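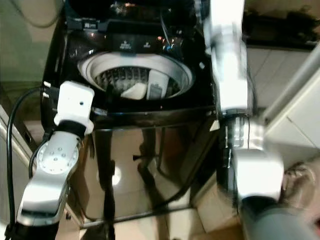
Is the Gromier ratings program worth buying if you only follow one small league?

It is if you already keep the results yourself and want a ranking that takes account of who played whom. If all you want is a table of wins and losses, a spreadsheet will do that for free.

Gromier Ratings, desktop edition
Reviewed by Darcy Pirihi, December 21, 2020

I have put together a weekly ranking for our amateur American football league for a good while now. For most of that time I did it by hand, on Sunday evenings, with the scores in front of me and last week's list beside them. It worked well enough, but I got the same complaints every week. Rutherford supporters thought I marked them down for playing in the weaker half of the draw, and Felten supporters thought I forgave Rutherford everything.

With no games being played I had time to try doing it properly. Gromier is a program you install on your own computer. You give it results and it gives you back a rating for each team, a list in order, and a forecast for any fixture you care to type in. There is no subscription. I paid for it myself.

Getting the results in

This was the slow part. Our old scores were in four different files, two of them typed up by me and two copied from the league's site before it was redesigned. Gromier wants one game per line with the date, the home team, the away team and both scores, and it wants the team names spelt the same way every time. Mine weren't. Zirnville changed its name slightly when it merged with its junior side, so the program took it for two clubs and gave the new one a starting rating of nothing.

There is a merge tool for that, under Teams, and it does the job. I would have liked it to spot likely doubles on its own. In the end I loaded 585 games, and it took the better part of three evenings. The import will stop at the first bad line and tell you which line it is, but not what it dislikes about it. Usually it was the date.

Neutral grounds have to be marked with an N at the end of the line. I missed this the first time through and so every play-off final counted as a home game for whichever team I had typed first. If your list moves about oddly near the top, check that before anything else.
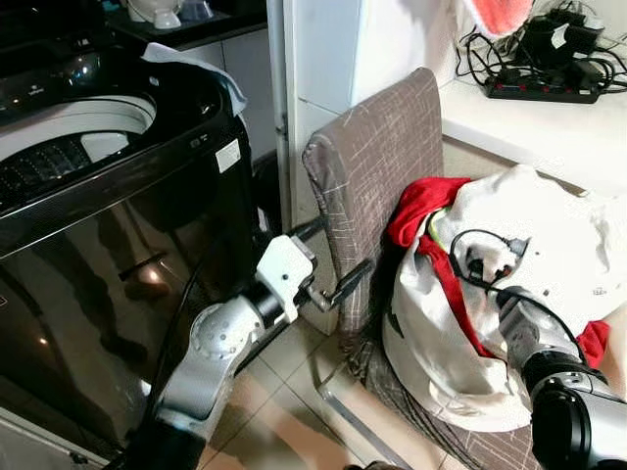 The other setting to look at early on is the cap on winning margins. Out of the box it is set to 28 points, so a 60-point win counts the same as a four-touchdown win. I think that is sensible for a league like ours, where some sides turn up with barely enough players for both units. You can switch the cap off, and I did for an hour to see what would happen. Zirnville went from fifth to second on the strength of two very one-sided afternoons. I put it back.

How the rankings look

Every team begins a season with a share of its rating from the last one, and you choose how big the share is. I settled on a third. Amateur squads change a lot over the winter and a good side can be an ordinary one by May if the quarterback moves away for work.

The list itself is plain. You get a position, the team, the rating, the change from last week and a figure for strength of schedule. Ratings are centred on zero, and the difference between two teams is the margin the program expects on a neutral ground. I found that much easier to explain to readers than the sort of score that only means something to whoever made it up.

I ran it over the last full season we had, week by week, and compared it with the lists I published at the time. For the top two places we agreed nearly every week. Further down we didn't. I had Felten third for most of the season after a big early win, and Gromier had dropped them to sixth by the middle of the fixtures. They finished sixth. I also had a habit of leaving a losing team where it was if the loss was close, even when the opponent wasn't any good, and the program does no such thing.

It is not always right either. It was slow to notice when Rutherford lost their two best linemen, as you would expect from something that only sees scores. For about a month it kept them a place or two higher than anybody who had watched them would have done. You can enter a manual adjustment, but I would sooner leave the numbers alone and write a line underneath.

The forecasts

I held back one season of 87 games to test the forecasts. It picked the winner in a good majority of them, and most of the misses were games it had down as close. The predicted margins were a good deal rougher. Our scores swing about too much for that, and I wouldn't print them. There is an option to show a forecast as a chance of winning, and that is the one I will use in the preview column.

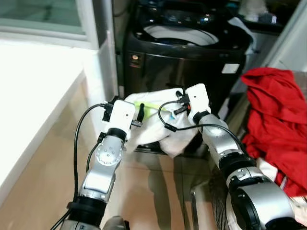
Early weeks are the weak spot. With one or two results per team the list depends almost wholly on last season, and a newly formed club sits in the middle until it has played a few games. The manual recommends waiting until week four before publishing. I will probably go from week three, with a note.

The manual and the help

The manual is a PDF of 206 pages and it is well written, though the index is poor. The chapter on ties is worth reading twice. I wrote to the support address once, about exporting, and had a useful reply the next day. The exported list comes out as plain text or as a table you can paste into a page. The plain text version lines up properly only in a fixed-width font, so I use the table.

On my laptop, a six-year-old one, working out a full season takes a few seconds. Re-running every season together takes a couple of minutes and the fan comes on.

Small complaints

You can't undo a merge. Save a copy first.
The print is small on the fixtures screen and there is no way to make it bigger.
Week numbers come from the calendar, so a postponed game shows up in the week it was finally played.
There is no way of recording a walkover. I leave them out altogether, and the program's win-loss column is then wrong for both clubs.

That last one matters more than it sounds, as we usually have a handful of walkovers each year and readers do check the records. I correct the column by hand before the list goes up.

I will be using Gromier for the rankings when the league starts again. The first list will have Rutherford on top and Zirnville second - both carried over from last time - and Felten supporters can write to me at the usual address.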